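Wrist-only vs. wrist + fixed view for the plate sorting policy

gasano_lab
Posting results before Thursday. The policy was trained on 2,343 teleop demos of toy produce and two plates, language-conditioned ("put the peach on the green plate"). Evaluation was 885 rollouts, 3 seeds. The wrist-only variant loses most of its points on target selection. Grasping is fine. Typical wrist input, with both plates only partly in view and the eggplant smeared by motion blur:

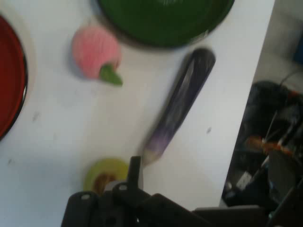 Re: Wrist-only vs. wrist + fixed view

peltonen_k
Did you filter blurred frames before training? If the eggplant looks like that in the demos too, your encoder is learning streaks. I would drop them and rerun before blaming the viewpoint.

gasano_lab
No filtering. We tried it on a 579-demo subset and target selection did not move.

jostska
I don't buy the blur argument either. The wrist view loses the plates. The fixed view keeps red and green in sight at the same time, even with the arm reaching over the table:

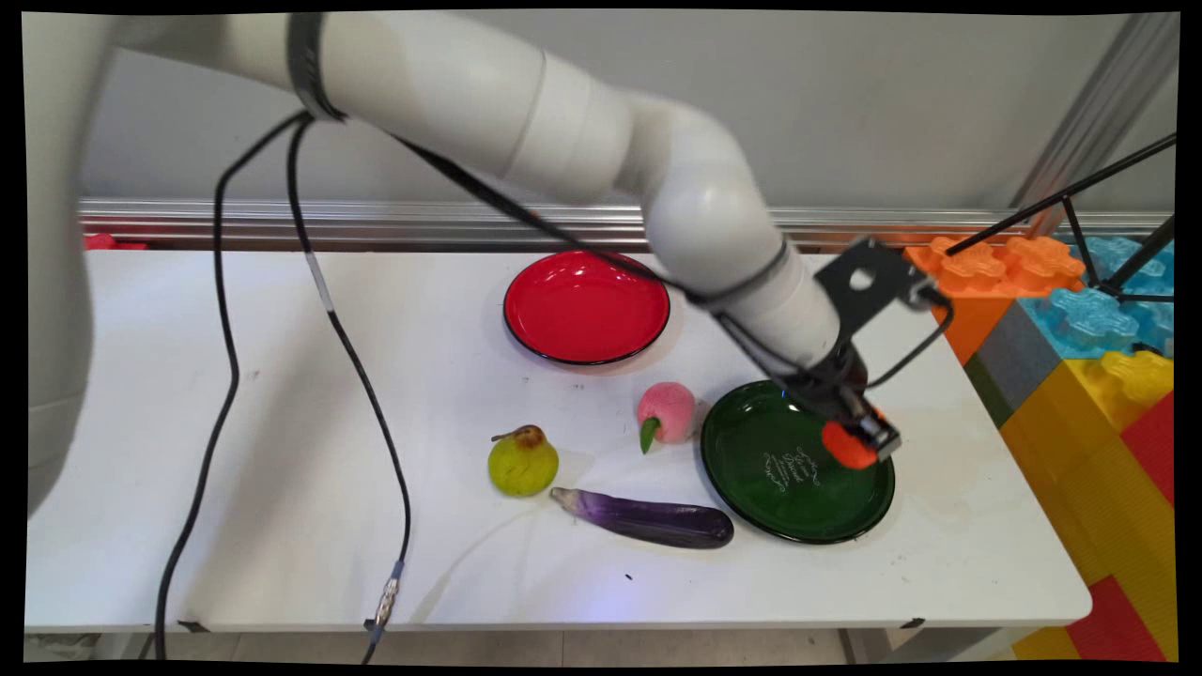

Fixed view, gripper over the right rim of the green plate.

peltonen_k
Fine, but that is a memory problem — give the wrist-only policy a longer history and test again. A second camera hides it.

brodetti77
Disagree. History only helps if the plate was seen earlier in the episode. Also, the green plate has white script on it. Has anyone checked whether the fixed-view policy keys on the lettering instead of the color?

gasano_lab
Not checked. I can swap in a plain plate. History length 3 is queued, same seeds.

Contact the moderators | Forum rules | Back to top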